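Microwave on a regular office table - OK or not?

Forum: Workplace and Small Office > Furniture and Layout
9 replies

deskside_marlow
We moved into a one-room office in November and there is no kitchen. There is a sink down the hall that we share with the other tenants and that is all. So the microwave went on one of the white tables we already had. It's a plain rectangular table with thin white legs, one of three we bought for desks.

My question is whether I should leave it there or buy a proper stand. The table doesn't seem to mind the weight. What bothers me is the cord, plus the fact that everything else lands on that table too. People put a cup down while they wait for their lunch and the cup is still there at the end of the day.

I measured the wall where I could put a stand and I have 1,061 mm between the corner and the radiator. The outlet is on the other side of the room from the radiator, naturally.

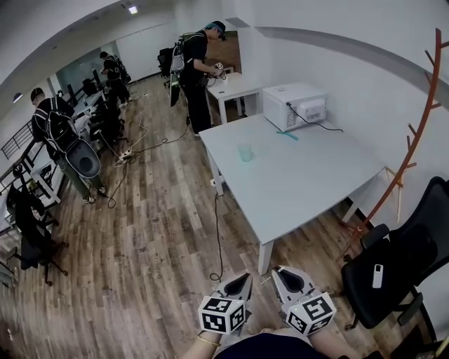

The cord comes out of the back and goes over the top of the table to the right. I would like it off the surface completely. The coat rack is on that same side, the orange one that looks like a branch, and I'd prefer not to move it because there is no other wall free for coats.

Budget is 200 dollars for everything, including whatever I do about the cord.

pinefold
I would leave it. A desk that holds a monitor and somebody's elbows all day will hold a small microwave. Check the leg bolts every couple of months, those skinny legs work loose.

For the cord, get a stick-on channel and run it under the back edge of the top. Wipe the underside with rubbing alcohol first or it will fall off in a week.

hatchback_ed
Disagree with leaving it. The weight is fine but the height isn't. Desk height means everybody bends over to take out a bowl of hot soup. We had ours at desk height for a year at my last job and there were two spills, one of them on a person. Get a cart at counter height.

Also look at the cable on the floor. In your photo there is a thin black one coming down from under the near edge and curling out over the planks. I would fix that before I touched the microwave cord. That is the one somebody will hook with a foot.

deskside_marlow
Fair point on the floor cable. I've stopped noticing it.

On the height, most of us are sitting right there anyway and I haven't heard complaints. But I hadn't thought about soup.

Leopoldo Serrano
I do office fit-outs. Two things.

1. Plug the microwave straight into the wall. If the cord doesn't reach, move the microwave. Don't put it on a power strip with the computers.
2. Leave space behind it and on both sides. Your manual will give you the clearance.

The stand matters less than either of those. If you want one, the Leiva cart is 1,015 mm wide, so it would go in your gap with a little left over. I don't love the casters on it. They lock but the locks are stiff.

pinefold
1,015 into 1,061 next to a radiator? That's tight. I wouldn't park a microwave against a radiator all winter.

Leopoldo Serrano
It fits. Whether it should go there is another question, and no, I'd put it nearer the outlet and lose the coat rack.

deskside_marlow
The coat rack stays. People would riot.

quillback
Has anyone used the Skurnmont wall shelf for this? It would get the microwave off the table and up to a better height, and you'd have the whole top back for work.

hatchback_ed
Only into studs. And then not too high, or the short people in the office are reaching over their heads for hot food, same problem the other way around.

Uriel Garrido
Going back to the stuff piling up. We had the same trouble with cups and stir sticks and it went away when we put a tray next to the microwave. Anything on the tray is fine. Anything off the tray gets thrown out or washed at the end of the day. Cost us next to nothing.

I'd also move that office chair from the corner of the table. Somebody left a phone on the seat, and with people walking up to the microwave carrying food I would want that corner open.

deskside_marlow
OK. Plan for now is the tray, a channel under the back edge for the cord, and something to hold the floor cable up against a leg. Chair goes back to a desk. I'll see how the reach to the wall outlet works out before I spend money on a cart. If it doesn't reach, I'll turn the table and try it from the other end.

pinefold
Measure the cord before you turn the table. They are shorter than you think.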